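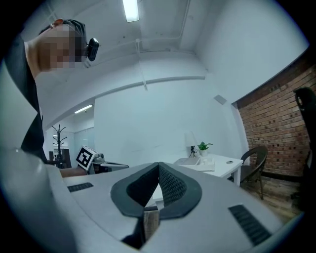
# Cleaning and aligning hand-held gripper recordings

Project report, second-year software project

## 1. What the project was

The lab records people doing small tasks with a hand-held gripper. Each recording gives a video file from the gripper's own camera and a log of the finger opening. Before this project the two were lined up by eye, in a spreadsheet, and the results were kept in folders with names such as "final" and "final_new". My task was to write a tool that takes a raw recording and produces a clean episode that can be used for training, or rejects it and says why.

The tool is called Dudine. It is written in Python and runs from the command line. It does not control anything and does not train anything. The training code is a separate project, Plevholm, and Dudine only has to write files in the layout that Plevholm reads.

## 2. Input data

I worked with 200 recordings made before the project began. I used 100 of them while writing the code and left the other 100 alone until testing. The recordings come from several rooms, and the light differs a good deal between them. Ceiling lights are often in view because the gripper gets tipped upwards between movements, and this matters later on.

The finger log is a plain text file with one line per reading. The clock in the log and the clock in the video are not the same clock. They start at different moments, and they also drift apart slowly over a long recording.

## 3. Method

### 3.1 Lining up the two clocks

At the start of each recording the operator opens and closes the fingers several times. The finger pads are always in the camera's view, so the same movement can be measured twice: once from the log and once from the picture. Dudine measures the gap between the pads in each video frame, which gives a rough opening curve, and then slides one curve over the other until they match best.

My first version matched only the opening movements at the start. That left the drift uncorrected, and by the end of a long recording the grasp in the video and the grasp in the log were visibly apart. The second version matches at the start and again at the last full close, then stretches the log evenly between the two points.

### 3.2 Camera path

The position of the gripper is worked out from the video by an existing tracking package, which I did not change. Dudine runs it, reads the path and looks for places where it cannot be trusted. Two checks are made:

- a jump between neighbouring frames that is larger than a hand could make
- a stretch where the tracker reports very few matched points

The second check was added after I looked at the worst paths by hand. Most of the trouble came when the camera was pointing at plain white wall or ceiling, where there is little for the tracker to hold on to. Brick, shelves and cluttered desks gave much steadier paths.

### 3.3 Cutting into episodes

A recording usually holds more than one attempt at the task. Dudine cuts at long still periods with the fingers open. The length of a "long" still period is set in the config file, and I changed it more often than any other setting. If it is too short, an operator who pauses to think gets cut in half.

### 3.4 Settings

All settings are in one file. An example:

```
align:
 anchors: 2
 stretch_log: true
cut:
 require_open_fingers: true
output:
 layout: plevholm
 seed: 1793
```

The seed only affects how episodes are shared between the training and checking sets. It is fixed so that running the tool again gives the same split.

## 4. Testing

For the held-back recordings I marked the first and last grasp by hand and compared them with what Dudine found. The alignment was good wherever the fingers closed fully. It was poor when the operator held something thick for the whole recording, as there was no full close near the end to match against. Dudine now rejects these with a message -- it used to guess.

Path checking was harder to judge. I replayed each path as a line drawing next to the video in the Zuvden viewer and noted whether the two agreed. This is slow and depends on my own eye, so I would not put much weight on it.

## 5. Problems and unfinished work

The gap measurement fails when a bright ceiling light sits directly behind the fingers. I tried limiting the brightness, which helped in some rooms and made the dark ones worse. It is switched off by default.

Reject messages go to the terminal and are lost when the window is closed. They should be written next to the episode files.

The El-Sayed format used by the older recordings is read but not written. Anyone who needs it will have to add a writer in `export.py`, where there is an empty function waiting for it.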